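Clungate Opens Equipment Planning Program for Two-Arm Handling Cells

CLAVURNESS, March 16, 2020 -- Clungate today opened a planning and purchasing program for companies preparing to buy two-arm robot cells for soft goods handling. The program covers equipment selection, bench layout, spare parts and a written cost schedule. It is offered through the Clungate office in Clavurness and, from July, through the Arellano service depot.

The program is intended for buyers who handle bags, pouches and other sewn items that change shape when gripped. Budgets for such cells often list the arms and leave out the fingers, grip pads, wrist cameras and cable sets. Clungate quotes these as separate lines, each with its own replacement interval.

Handling work with a zippered fabric bag, and the bench:

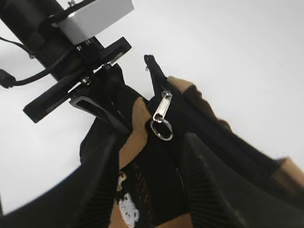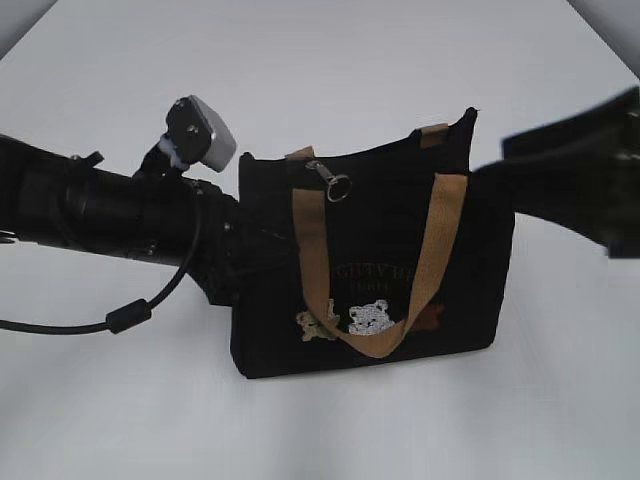
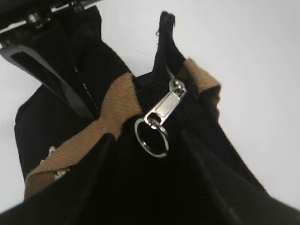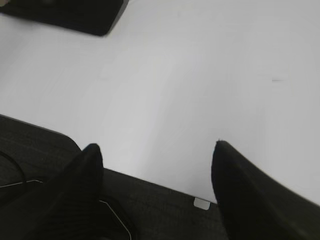
Each planning order begins with a review of the buyer's own items. Buyers send samples of every item type the cell is expected to handle, including any with straps, zippers or loose hardware. Clungate returns a report within 207 working hours of receipt. The report states the recommended finger width, pad material, camera position and clear bench area, and identifies items that are not suitable for automated handling at the present time.

The cost schedule covers 5 years of operation. It separates purchase cost from installation, operator training, service visits and consumables. Finger and pad sets are priced per pair. Cables are priced per arm and listed as wear parts. Power, network and floor preparation are listed but not priced, as these depend on the site.

Cells ordered under the program are configured using Wokovmont, the Clungate layout package. Wokovmont checks arm reach against bench size and reports any area that only one arm can cover. The layout file is delivered with the quotation and remains the property of the buyer whether or not an order follows.

Lead time for a standard cell is some 7 weeks from approved layout. Spare finger sets are held at Arellano, where opening stock will be 300 pairs. Leasing is available on complete cells only. Arms bought from another supplier may be included in a layout but are not covered by the service terms.

Requests for the sample packing list and the budget worksheet should be sent to the Clungate sales office in Clavurness. Quotations issued before the opening of the Arellano depot will be honored at the quoted price for their full validity period.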